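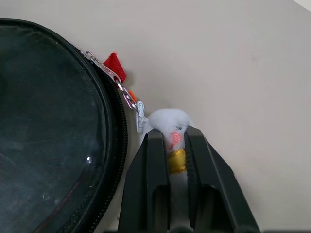 Wrist cam, pouch task. Fingers on the plush charm, zip on the left.

A thread on teaching a robot arm to deal with small dangly things, from someone who now has strong views on keyrings.

The plan at Nenville is simple enough. We steer the arm by hand, it records what we did, and the model learns from the recordings. We've asked for 1,000 good examples of "take hold of the charm". We have over 700. The word "good" is doing a lot of work there.

Why a charm? Boxes are easy. A box stays where you left it. Anything soft on the end of a chain has opinions, and you find out what they are when you close the gripper.

The wall behind is off-white and very dull. Our first batch was all dull wall, and the model learned to love dull wall. Put a tea towel behind the pouch and it went to pieces. So the next 200 get different backgrounds, and I get to raid my own kitchen drawer.

Black fingers next to a black pouch is also a treat. I can tell them apart. The model and I are still discussing it.

Rules for whoever is driving:
Come in slowly.
Grip just under the fluffy bit.
If you miss, keep recording and try again. Misses followed by a recovery are worth having.
Do not say "nearly" out loud. It puts the rest of us off.

I binned 75 recordings from last week. In most of them the driver had the charm perfectly and then sat there admiring it. We were teaching the arm to pause for applause.

Someone asked why we don't do it all in simulation. We tried with Costia. The simulated chain passed through the simulated zip and kept going. Lovely physics, just not ours.

Stevens is the next task: same arm, but it has to open the zip as well. Due in December. I have seen how I open a zip when I'm being recorded and I would not copy me.

Back to it. The labels for tonight's batch still need checking, and I've spelt "plush" three ways.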